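Chapter 7
Cleaning Work and the Machine

In this chapter
What a cleaning job is made of
Which parts of the job are moved to a machine, and which stay
How pay, pace and job titles shift afterward
The Millelley case

Key terms: task, job, residual work, exception, pace setting, deskilling

7.1 Starting with the task

Earlier chapters looked at factories and warehouses, where the work had been cut into small steps long before any robot arrived. A worker on a packing line does one thing many times. The machine that replaces that step has a clear place to stand and a clear thing to do.

Cleaning is different. One person carries out dozens of tasks in a shift, in rooms that were built for other purposes. The person opens the door, looks the room over, decides what it needs, and does the tasks in an order that may change from one room to the next. Very little of this is written down. At Millelley, a company that cleans offices and clinics, the printed instruction for a restroom was 2 pages long when our case begins. Cleaners with long service told interviewers that they had not read it in years.

To study automation in a setting like this, we have to separate the job from the task. A job is what a person is hired and paid to do. A task is one piece of it with a beginning and an end. Scrubbing a toilet bowl is a task. So is refilling the soap, and so is telling the front desk that a faucet drips. 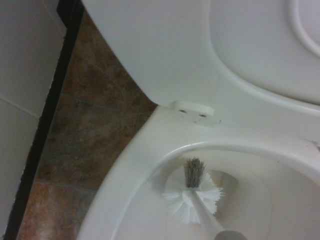
Bowl scrubbing comes up early in most talks about cleaning robots, for two reasons. Cleaners rank it low among the things they like to do, and managers see it as the same motion in every room. The second point is only partly true. Bowls differ in shape, stalls differ in width, and a lid may be up or down. A person adjusts to all of this without thinking. A machine has to be able to handle each case, or someone has to set the room up for it first.

That setting up is an example of residual work, the work left over or newly created when a task is given to a machine. It includes clearing the floor, checking the result, and dealing with exceptions. An exception is any case the machine cannot finish by itself. Residual work tends to be left out of early cost estimates. It is often done by the same people who did the original task, under the same job title and at the same rate.

7.2 The Millelley case

Millelley cleans 907 restrooms under contract, most of them in the Vemdale district. In January the company opened talks with its workers about using robot arms for part of the restroom round. The talks covered three questions: who would be trained, who would answer for a room that was not clean, and whether the time allowed per room would change.

The third question took the longest. Under the old system a cleaner had a list of rooms and a shift to do them in. She could spend longer on a bad room and make it up on an easy one. This control over one's own speed is called pace setting, and workers in many trades value it highly even when they do not have a word for it.
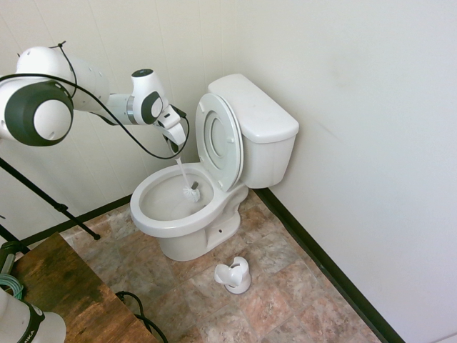

If a machine scrubs at a fixed speed, the cleaner's other tasks have to fit around it. She may wipe the sinks and mop while it runs. If she finishes first, she waits or goes to the next room and comes back. If the machine finishes first, it is idle, and a supervisor looking at the log may ask why. Either way, part of the choice about speed has moved from the person to the schedule.

Workers raised other points as well. Some welcomed less bending and kneeling. Some worried that a cleaner who mainly checks a machine would be called an attendant and paid as one. Deskilling is the usual term for a loss of this kind, where the judgment a job calls for is reduced and its pay follows. The opposite can also happen. At Brasholm, a smaller firm discussed in section 7.4, cleaners who learned to handle exceptions were moved to a higher pay grade.

Before you read on, list the tasks in a job you have held. Mark the ones that could be done the same way every time. Then write down what someone would need to do before and after each marked task if a machine did it. Keep the list. You will need it for the exercise at the end of section 7.3.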